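Rellska RW-300 Benchtop Reaction Wheel Trainer

The RW-300 is a single-axis attitude control trainer for undergraduate aerospace laboratories. A motor-driven flywheel sits on a low-friction turntable, and students write the controller that points the platform to a commanded heading. The lab manual, by Melahat Bayram and Sinan Işık, covers momentum exchange, wheel saturation and PID tuning in nine sessions.

Maximum wheel speed is 3000 rpm in either direction. Heading, wheel speed and motor current are logged to the supplied Nivis software, which exports plain text files for analysis.

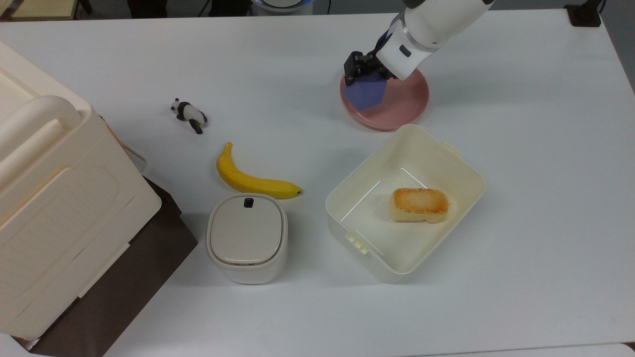 The wheel will not start unless the guard is latched. Level the base before each session — a tilted turntable drifts and spoils the friction estimate. Colour-coded leads are supplied for the motor and encoder.

Specifications
Platform diameter: 300 mm
Encoder: 32 counts per degree
Supply: 24 V DC, adaptor included
Part number: 571-RW

In the box
Trainer, guard, levelling feet, lead set, printed manual

Options
Erdem magnetometer module
Plolteck carry case

Replacement bearings are sold in pairs. Allow three weeks for delivery of class sets. Orders placed in January ship in February.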